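Carcombe, 2026-07-20

Carcombe Lettings Tells Landlords to Stop Buying Remote Control Organizers

Carcombe Lettings today published its advice on stray remotes and chargers in furnished rentals, and it has little good to say about the storage products sold for the job. The firm tried 13 of them across its Revgate apartments.

"Most were a tray with a high price," said Kerstin Albers, head of furnishings. "Tenants ignored them. I doubt a fourteenth would change that."

Its advice is to use any open box with room for everything, and to keep it in the bedroom. Albers makes no claim that this will end lost remotes.

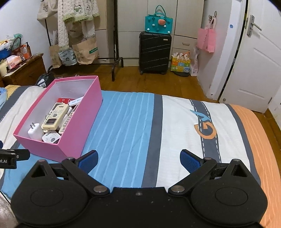
Remotes and a wall charger in a pink box on a striped duvet.

The advice sheet is free from the Carcombe office until September.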